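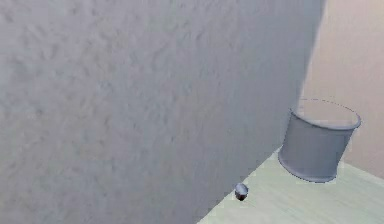 Wir planen in unserer Werkstatt in Hirnden die Anschaffung eines kleinen mobilen Roboters, der am Abend kleine Teile vom Boden aufsammelt und in einen Eimer legt. Das Budget beträgt 970 Euro, und bevor ich etwas bestelle, probiere ich die Aufgabe in der Simulation. Mein Problem ist die Sicht: Die graue, raue Platte nimmt fast das ganze Bild ein, und das kleine dunkle Teil liegt ganz nahe an ihrer unteren Kante. Der Eimer dahinter ist noch gut zu erkennen. Jetzt frage ich mich, ob ich das Geld in eine zweite Kamera stecken soll oder in einen besseren Greifer. Beides zusammen geht nicht, denn die Kamera von Latel kostet mit Halterung schon über 200 Euro, und ich brauche auch noch einen Akku. Die Entscheidung muss im August fallen. Hat jemand Erfahrung mit so einer Planung?
Bo-ram Pyo

Corentin Coste
Guten Tag, ich würde zuerst die zweite Kamera nehmen. Ein Greifer, der das Teil nicht findet, nützt Ihnen wenig. Bei uns laufen 2 Geräte mit dem Fahrgestell von Pluvo, und wir haben am Anfang den Fehler gemacht, das ganze Geld für den Arm auszugeben. Die Kamera mussten wir später nachkaufen, und das Kabel war dann zu kurz verlegt.
Vor dem Kauf können Sie in der Simulation eine virtuelle Kamera weiter oben anbringen und dieselbe Aufgabe noch einmal laufen lassen. Das kostet nur einen Nachmittag. Probieren Sie auch, ob die Finger zwischen Teil und Platte Platz haben. Wenn es dort eng wird, reicht oft ein Satz schmaler Fingerspitzen und man braucht keinen neuen Greifer. Bitte rechnen Sie auch Versand und Ersatzteile in das Budget ein, ich lasse dafür immer etwas übrig.

Pringle
Kauf gebraucht, dann geht beides. Ich habe meinen Greifer an einem Samstag auf dem Flohmarkt bekommen, er läuft bis heute. Welches Modell es ist, weiß ich leider nicht mehr.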